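We use cookies to remember your settings and to see which posts get read. Accept | Manage

Berkay Yalçınkaya
11/06/2020

1/ Right, a few of you asked how I'm getting on with the Noner bakery counter kit, so a thread. I've had it on loan for a bit and I've got opinions (shock). Put the kettle on.

14 replies 32 shares

2/ Quick version for anyone new: Noner sell it as a practice set for people teaching an arm to handle food. Pretend pastries, a flowery serving tray, metal utensils, a setup guide, and a login for their practice tasks. You bring your own arm and table.

3/ Price is £300 for the kit, and the task library is extra after the trial. I didn't love finding that out on page 20 of the guide, but there we are.

4/ The jobs start easy. Pick up a bun, put it down somewhere else, do it again. Then they get you onto serving, and that's where I lost most of an evening, because long thin metal things are a right pain to grip and the pastries are all such awkward shapes!
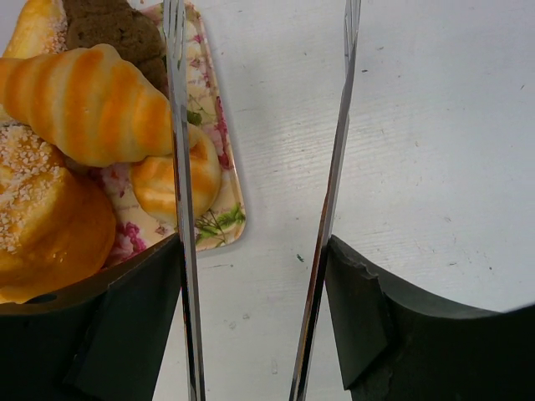

5/ My tip is to start with the croissant. It's got a nice fat middle and you can come at it from either side. The round sugary one looks easier, but I spent ages deciding which way to approach it and changed my mind every time.

6/ The guide is by someone who clearly knows their stuff and clearly hates paragraphs. It's two enormous blocks of text with the good bits buried in the second one. Read the second one first.

9 replies 11 shares

7/ Ooh, and the plait. I'm very fond of the plait. It's long, it's lumpy, and wherever you put it on the tray it gets in the way of something else. If you're after a proper test of whether your arm can plan round clutter, leave that one in.
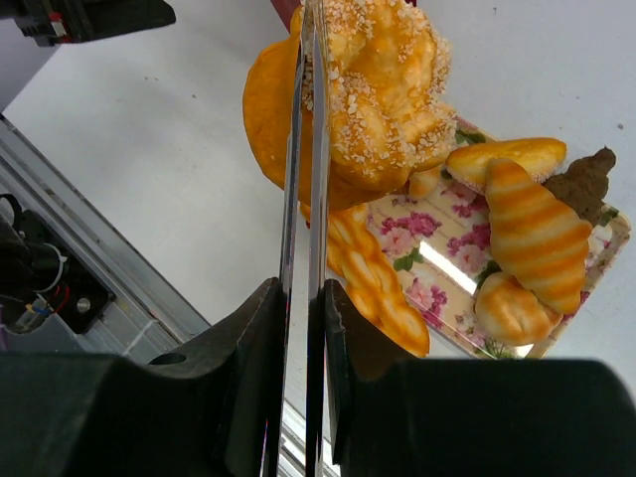

Sugary bun up top, croissant on the right, and the plait hanging over the edge of the tray.

8/ People keep asking how it compares with the Endo set. I borrowed one from a mate at Stistbridge back in October and it's a tidier product, I'll give it that. Better box, better labels, and the guide has a contents page (imagine!). But the food's all much of a muchness, so once you've cracked one bit you've pretty much cracked the lot.

9/ Noner's is messier and I learnt more from it. Smooth tops, knobbly tops, stripes, shiny glaze that throws the light straight back at the camera. I had to move my lamp more than once and I'm still not happy with where it's ended up.

10/ Support is good, by the way. I wrote in grumbling about the login and got a reply from Zariņš, who sorted it and then sent me a long and very cheerful email about spatulas. More of that please.

21 replies 6 shares

11/ What I'd change: put the full price up front, split the guide into chapters, and give us a few more tasks where everything's crammed into a container. Those are the ones I keep going back to. Getting near a side wall without clouting it is a skill all of its own.
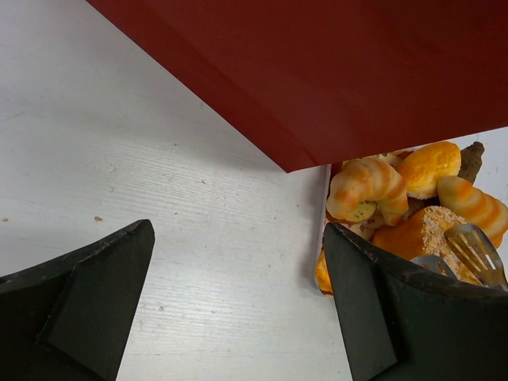
Gripper open beside the packed container. Slotted spatula's in there too, bottom right.

12/ Would I buy it? For a club or a classroom, yes, I think so. For one person in a spare room it's a lot of money for pretend buns, and I say that as someone who's got very attached to the pretend buns.

13/ I'm having another go at the utensil tasks next, with the lamp moved (again). If you've got the kit and you've found a decent way to hold the forks, send me your settings, I'm all ears.

18 replies 40 shares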